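Part 2: Setting up your play kitchen corner

I've put together enough of these by now that I skip half the booklet, but please don't skip the wall strap!

1. Clear a spot 105 cm wide against a solid wall.
2. Screw in the 6 long bolts by hand first, then tighten them (I always rush this and regret it).
3. Press the countertop down until it sits flat.

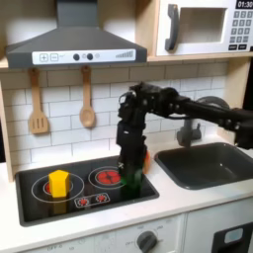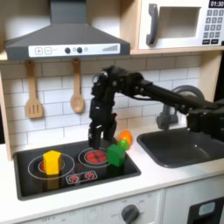
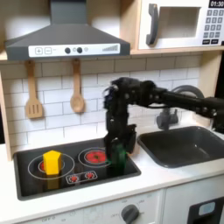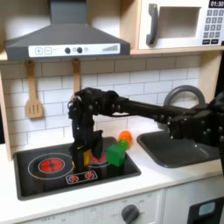
4. Fix the strap to the wall, then give the top a good tug.

Note: my Farasberg kit came with 2 spare pegs, so don't panic if you have leftovers.

Caution: keep the loose screws away from little ones while you work. Missing a part? Ask Esperanza Campos at Clotaleck and quote kit 2242.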